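16 May 2018

Stapled packet trial, Plokach board, continued from the last entry.

Two lots of paper sacks in today, both closed with wire staples at the fold. Lot 1 is the Westus stock, 8 sacks. Lot 2 is the Grakholm stock, same count, same fold. Conditioned overnight in the cabinet before pulling.

Peak load on Lot 1, mean of the set: 154 N. The paper tore at the staple legs every time and the wire stayed closed. Two of the tears ran along the fold line and I have marked those separately, as the fold was scored too deep on that side.
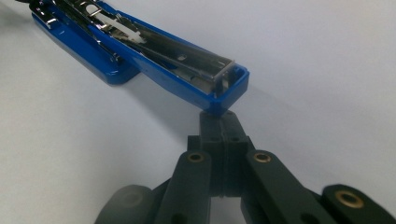 Lot 2 was less tidy. Three sacks slipped in the lower jaw before any real load came on, so those runs are struck out. The remaining five gave tears at the legs again, but the curves have a flat shoulder before the peak that Lot 1 does not show. Could be moisture, could be the longer fiber. Need the basis weight before saying more.

Cycle count on the bench press stands at 2,302. The rubber facing was last changed at 1,170 and has a polished band across the middle – probably the cause of the slipping. Ordered a new pair through Inga.

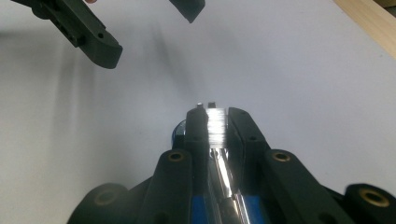 Westus replied by mail that the shoulder is normal for long-fiber paper and that we should pull at half the speed before blaming the jaws. They also want the fold depth measured on each sack, not just on the bad ones.

To do:
Repeat Lot 2 at half speed, new facings.
Measure fold depth, all sacks, both sides.
Basis weight, both lots.
Leave the September sacks sealed until the facings are in.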